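About Wellora

Wellora is a small art school for children aged five to eleven. Zohreh Alipour started it with 17 pupils and one borrowed kiln.

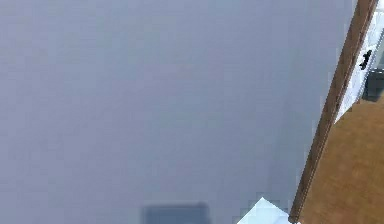
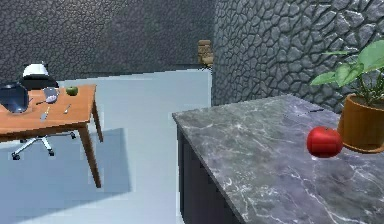 Grey wall; wooden table with wok, strainer and green apple.

We now teach 600 children a year in painting, clay and printmaking. Classes last an hour and follow the school terms. Maëlys Leclerc runs the infant groups and Gaëtan Besnard takes the juniors – he also looks after the kiln.

Paper, paint and aprons are included in the fee. Pupils' work goes on show each March, and families are welcome.

To ask about a place, please contact Yvette Caron in the office.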